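Home Diary Garden Recipes Older Newer

Friday, late, and I ought to be in bed, but my head is still full of cables so I'm going to write this down before it goes.

It has been computer day. I've been putting it off since the end of February, when the old tower began making the noise, and then it was Easter, and then Assunta was here with the girls, and then suddenly it was the middle of April and I was still kicking the thing gently with my foot every morning to make it stop. You can't go on kicking a computer. Well, you can, I did for seven weeks, but it was getting worse and on Tuesday it switched itself off in the middle of the seed order and I lost the lot, including the sweet peas I'd spent all evening choosing.

I love that computer. It's 13 years old and it came from Segers when Segers was still by the station and had the man with the beard who'd explain things to you. Everyone tells me to buy a new one. Dirk Verbruggen tells me every time he comes round, he stands there with his coat on shaking his head at it. He even sent me a link to one he thought would suit me, 700 euros, no screen included, and it looked like something you'd keep fish in. No thank you! I've got all my letters on the old one, and Mum's recipes that I typed up, and Rillamura, which is the only card game I've ever been any good at and which won't run on anything newer (I asked).

So, breakfast, second coffee, and off with the side. I'd been told it was easy and it was, for once. The panel slides back a bit and then lifts, and I'd been dreading that part the most - I had visions of it snapping. And then there it all is, looking up at you. I always forget how much is in there and how much of it is just air.
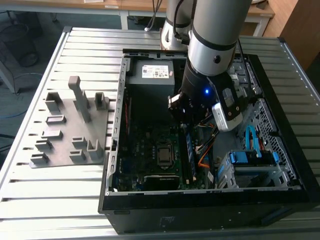
The old tower on its side with the lid off, all its cables showing.

I was pleased with the colours, which is a daft thing to be pleased about. From the outside it's the dullest object I own, black, black and more black, and inside there are blue plastic caddies for the drives, and a pale blue cable curling up from them, and an orange lot going across the middle, and one thin red one off on its own at the other side. Even the memory is blue. Somebody in a factory picked those. I'd have it with a glass side if I could, like the fish tank one, only then I'd have to dust it.

And the dust. I'm not going into the dust. I'll only say that I took the tin of air out to the back step with the fan from the front, and the neighbour's cat left at speed and hasn't been seen since. The fan was what made the noise, by the way, or so I'd decided. I'd ordered a new one, 15 euros from Garik, which arrived in a box big enough for a pair of boots. I'd also decided that while I was in there I'd check every plug was properly home, as that's what it says to do on all the forums when a machine goes off by itself. Check the plugs, check the memory is seated, check the power. Seated! As if it were coming to dinner.

I made a list of things to look at and stuck it up where I could see it:

power plugs
memory out, wipe, memory back in
blue cable (both ends)
graphics card, is it straight
front fan
the little ones

The little ones are what did for me. The big plugs are no trouble at all, they've got a clip and a shape and they only go in one way round, and even I can manage a thing that only goes in one way round. The memory was fine too. You push down the catches and it comes up, and then when you put it back you have to lean on it harder than feels polite and it clicks. I did it twice as I didn't believe the first click. The graphics card I only looked at. It's got a green bit of lettering on the edge and I know it was the expensive part, so I looked at it with respect and moved along.

But the small black ones with the row of tiny holes, oh dear. I've got reading glasses and I've got the stronger reading glasses and I've got the magnifier with the light that Henk Van Damme gave me for the stamps, and I used all of them, at one point two together. The writing on the board is the size of a poppy seed and it's printed underneath where the cables go, so you have to hold the cables back to read it, and then you need the same hand to hold the plug. I had the manual printed out (thank you, library) but it was the manual for the one with the letter B after it and mine doesn't have a letter, and the picture was similar enough to give me confidence and different enough to be wrong.

Around eleven I had to stop and go and post Mum's parcel anyway, so I went by Wornavetti's for bread and stayed for a slice of the almond thing. I told Attila Takács my troubles over the counter. He used to build his own machines, he told me, back when you had to set everything with tiny jumpers and if you lost one on the carpet that was your weekend gone. He said pins bend if you so much as look at them crossly and that you should never push a plug that doesn't want to go. He also gave me a second slice to take home, so I trust him completely.

Back by half past twelve, second slice gone by twenty to one.

I took it slower after that. I'd been trying to do it all from one side, with the thing flat, and of course the light was wrong for half of it. Tilted is better. Once you tip the case up a bit you can see the slots properly, where the edges are and how deep they go, and which ones have a raised rim and which are just a hole in the metal for no reason I could work out. There are a good many of those. I kept lining things up beautifully with a hole that had nothing behind it.
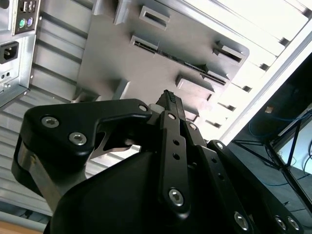
Bram Schouten says you should photograph every plug before you pull it, and then photograph it again with a bit of tape on with a number, and that he learned this the hard way on his brother's machine and they didn't speak until the summer. I wish he'd said so on Thursday. I rang him at two, you see, and by then I'd had several of them out. He was very nice about it. He said the little ones mostly aren't fussy and the worst that happens is that a light doesn't come on, or it comes on and never goes off, and that I should do the power button first and see if it woke up, and worry about the rest later.

So I did the power button first, as instructed. It took three tries to work out which way was up. There's a tiny arrow on one corner, did you know that? A triangle, more like, smaller than a grain of rice. Once I knew about the triangle I saw them everywhere, the whole board is covered in the blessed things. I felt as if I'd been let into a club.

Then the fan. I'd pictured the fan being the big event of the day and it was over in no time. There are four screws, which are self-tapping, a phrase I now use freely, and they go in squeaking. One rolled under the stove. It's still there, I've used one off the old curtain rail and it's holding very well. (Note to self: move the stove. Note to self: do not move the stove, you know what's under there.)

I had a spell in the afternoon of just sitting looking at it. I was thinking about the man with the beard at Segers, and how he'd written my name on a sticker on the bottom so it wouldn't get mixed up with anyone else's. It's gone brown now but the name is still there. I was in the old flat then. I'd carried it home on the number 13 tram, on my lap, with the keyboard down the front of my coat as it was raining, and a lady asked me if it was heavy and I said no and it was very heavy. I remember setting it up on the ironing board as the desk hadn't come. Funny what stays.

Anyway! Side back on at five. It didn't want to go, then it went. Plugged in, screen on, finger on the button, and then a good long nothing in which I thought about fish tanks and 700 euros. And then it went beep. One beep, the nice one. I said thank you to it out loud.

It's so quiet! I kept bending down to see if it was running. It asked me what the date was, poor thing, it thought it was January years ago, so that'll be the little battery, which I'm told costs next to nothing and is a job for another day. All the letters are there. The recipes are there. I played two hands of Rillamura and lost both, so that's working properly as well. The light on the front that used to flicker doesn't come on at all now, and I've decided I can live with that. It always annoyed me when I was watching something.

I redid the seed order while I was at it. They've sold out of the dark sweet peas, the maroon ones, so I've got a mix, and I put in some extra runner beans to make up the postage, which is how I end up with too many runner beans every single year.

Dirk came by at seven for his drill. He stood there with his coat on. I said listen, and he said to what, and I said exactly. He still thinks I should get the new one. He bent down and had a good look at it, mind you, and he asked who'd done the fan.

Assunta Rizzi rang after supper and I told her the whole story, triangle included, and she's got one at her place that has been doing something similar, only hers whistles. I've said I'll have a look when I go down in May. I can't think why I said that. I'll have to take the magnifier, and the stronger glasses, and she'll need to order a tin of air and keep the dog indoors.

Must ring Garik about sending back the box, they want them returned. And bread again tomorrow, I forgot to buy any for all that I was in there half an hour.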